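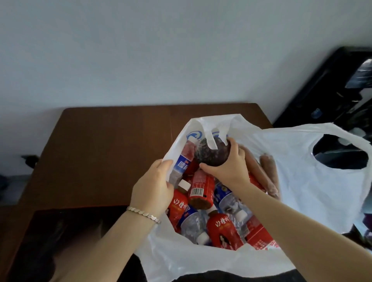 Week 4: Bagging, carrying and putting away
Home Management Basics, evening section
Notes by Rhona McIver

Okay, groceries! I know some of you signed up hoping we'd go straight to meal planning, and we will, but I always do this week first. More food gets ruined between the store and the shelf than most people would guess (I once lost a whole bag of peaches to one bottle of soda, and I'm still sore about it).

Packing the bag

Bottles are heavy, slippery and a bad shape. Put them in a thin carrier bag and they roll into whatever space they can find, so you get some standing, some lying down, and a few necks poking out at angles. If you have a choice, stand them all up and pack them close enough to hold each other. If they're already on their sides, turn the caps toward the top of the bag and check each one with a quick twist before you walk anywhere.

Now the fruit. A round, rough-skinned fruit feels tough in the hand, and people toss it in first for that reason. Please don't! Avocados and passion fruit both bruise under the skin where you won't see it until you cut them. Fruit goes on top, and it comes out first. Same for anything long and wrapped in plastic, like sausages or breadsticks. Slide those down the inside wall of the bag, upright, once the bottles are in.

Weight: a liter of water is a kilo, so count your bottles and do the sum. My own limit for one thin bag is 4 kilos. I've carried more than that up the Sutcliffe stairwell and regretted it by the second landing. Two lighter bags, one in each hand, are much kinder to your shoulders. If you wear a bracelet, push it up your arm a little, because the links love to catch in a stretched handle.

Unpacking

One hand holds the rim open, the other lifts things out. I know how basic that sounds, but watch yourself next time. Most of us dump. Set the bag on a table if you have one free and work from the top down: fruit, wrapped things, then bottles one at a time. Feel the bottom of the bag before you fold it. There's always a receipt.

Getting it to the kitchen

Plenty of you have told me your kitchen is behind a sliding door. Mine was too, in the Detulstead apartment, and I spent years trying to work that door with my elbow while holding everything. Put the bags down. Tuck them low and to one side, clear of the track, open the door all the way, and then pick them up again. Bags left right in the track get pinched, and thin plastic tears fast.
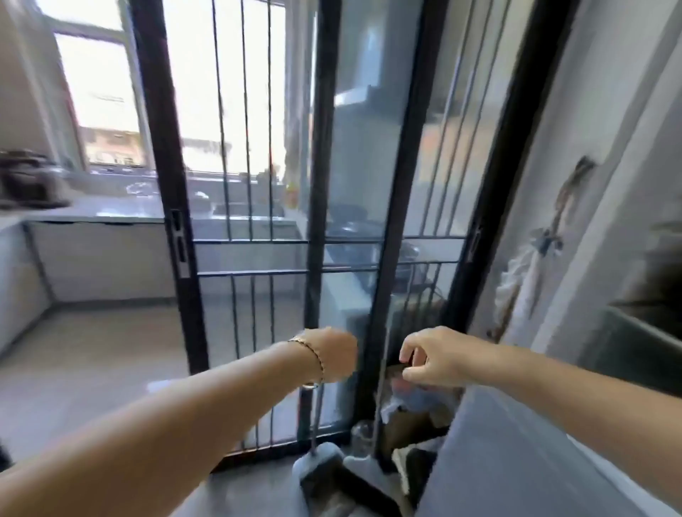 Where things land

Pick one stretch of counter as your landing spot and keep it clear. Mine is the bit beside the cooker, which gives me enough room for two bags. The counter under the window is tempting, but it collects containers and old bags in my house, and strong sun is rough on fruit. Drinks go in a low cabinet, heaviest at the back.

Give yourself 10 minutes for the whole job. In the December section we timed it, and the slowest person was me.

For next time: unpack one real shopping trip at home and write down the order things came out. Half a page is plenty. Bring a thin bag with you too, any kind, and we'll do the folding.

Comments (3)

gideck_girl
I did the two-bag thing walking home from the market in Udasau and my arm feels so much better. Do we bring the notes on paper or can I type them up?

Rhona McIver
Either one is fine! Typed is easier on my eyes.

T. from the back row
My bags all have holes in them already. Can I bring a cloth one?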